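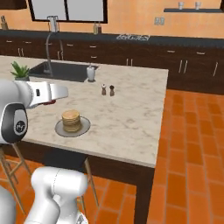 Roswitha Bühler wrote to us after the last edition to say that the levelling steps should come before the water connection, and that she had been obliged to pull her appliance out again with the hose already fitted. The order has been changed. Please follow it as printed, even if you have installed a fridge-freezer before.

Section 4: Positioning, levelling and first use

This section applies to the Prultden 2203 with ice and water dispenser. If your model has no dispenser, skip 4.3 and 4.5.

4.1 Choosing the position

The appliance needs a firm, level floor and a dry room. Leave a gap of 30 mm at each side and at the back. Leave the same gap above if there is a cupboard overhead.

Check the route into the kitchen before the delivery. Measure the narrowest doorway, the turn at the end of any passage, and the space between the appliance and the nearest worktop or island. Both doors must open past a right angle or the drawers can't be taken out for cleaning.

Do not place the appliance next to an oven, a radiator or a window that gets strong afternoon sun. If there is no other place for it, fit an insulating panel (part 213, sold separately) on the side facing the heat.

CAUTION: The appliance is heavy and the weight is mostly at the back. Two people are needed to move it. Protect wooden and vinyl floors with the card from the packaging.

4.2 Levelling

1. Push the appliance to within an arm's length of its final place.
2. Remove the plinth grille by pulling the lower edge towards you.
3. Put a spirit level on top of the cabinet, front to back. The front should sit very slightly higher than the back, so that the doors swing shut by themselves from half open.
4. Turn the front feet with the spanner supplied. Clockwise raises the corner.
5. Put the level across the cabinet and repeat.
6. Compare the top edges of the two doors. If one is lower, turn the adjusting nut on its bottom hinge until they line up.
7. Leave the grille off until you have finished 4.3.

Note: Doors can drop a little once the shelves are loaded. Check them again after the first big shop.

4.3 Connecting the water

Use cold drinking water only. The hose supplied has a standard threaded fitting. Do not reuse the hose from an old appliance, and do not join two hoses together.

1. Turn off the water at the stop tap.
2. Run some water into a bucket from the supply pipe to clear any grit.
3. Fit the rubber washer in the hose end and screw it on by hand.
4. Tighten by a further half turn with a spanner. Do not use sealing tape on this joint.
5. Push the other end into the inlet at the back until the line on the hose disappears, then pull gently to check that it holds.
6. Turn the water on slowly and look at both joints. Wipe them with dry kitchen paper. If the paper comes away wet, turn the water off and start again from step 3.
7. Coil the spare hose loosely behind the appliance and push the cabinet into place. Look from the side as you push, in case the hose gets trapped under a foot.
8. Refit the grille.

CAUTION: In homes with very high or very low water pressure, ask a plumber to check the supply first. Damage from a burst hose is not covered if the hose has been replaced with another make.

4.4 Switching on

1. Let the appliance stand upright for 12 hours if it was carried or stored on its side.
2. Take out the transport tape, the foam blocks and the bag of loose parts. There is a foam block behind the lowest drawer which is easy to miss.
3. Wash the shelves, drawers and door racks in warm water with a little washing-up liquid. Dry them well. Glass shelves must be at room temperature before they go into warm water.
4. Plug in directly at the wall. Do not use an extension lead.
5. Wait for the short tone, then set the temperatures. We suggest 4 °C for the fridge and −18 °C for the freezer.
6. Close the doors and leave them closed.

Note: The compressor may run without a break for much of the first day. Clicking and a sound like running water are normal. 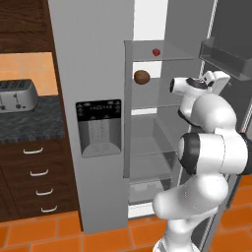 Leave a glass of water with a thermometer in it on the middle shelf overnight and go by that – this was Arvid Lundgren's comment on the online version of the page, and our service desk gives the same advice. The display shows the target temperature during the first day and does not show what the food compartment has reached.

Loading the fridge

Put food in only when the compartment has reached its set temperature.

Top shelf: ready-to-eat food, leftovers in covered dishes.
Middle shelves: dairy products, opened jars.
Bottom shelf: raw meat and fish, wrapped, on a plate or tray.
Drawers: salad, vegetables and most fruit. Keep bananas and potatoes out of the fridge altogether.
Door racks: drinks, sauces, butter.

Soft fruit keeps longer if it goes in unwashed. Keep it away from the back wall, where it can freeze when the fridge is nearly empty. The same goes for lettuce and cucumber.

Let hot food cool before you put it in. Do not cover the air vents with large boxes or trays.

4.5 First use of the dispenser

1. Check that the filter is in place and turned fully to the right.
2. Hold a large jug under the outlet and press the water button. Air will come out first, with some spitting.
3. Fill and empty the jug until the water runs evenly and without bubbles.
4. Switch on the ice maker. The first ice will be ready the next day.
5. Throw away the first full container of ice.

The filter lasts six months in normal use. If you fit the first one in June, change it in December. The reminder light has to be reset by hand: hold the filter button until the light goes out. Changing the filter does not reset it.

If you will be away for longer than two weeks, turn off the water, empty the ice container and switch off the ice maker. On your return, repeat steps 2 to 5.

4.6 If the door alarm sounds

The alarm sounds when a door has been open for two minutes. If it sounds with the doors closed, look for a drawer that has not been pushed fully home, or a bottle standing proud of the rack. Then wipe the door seal with a damp cloth and try again. For other alarms, see Section 9.

Text last revised 19 October 2026.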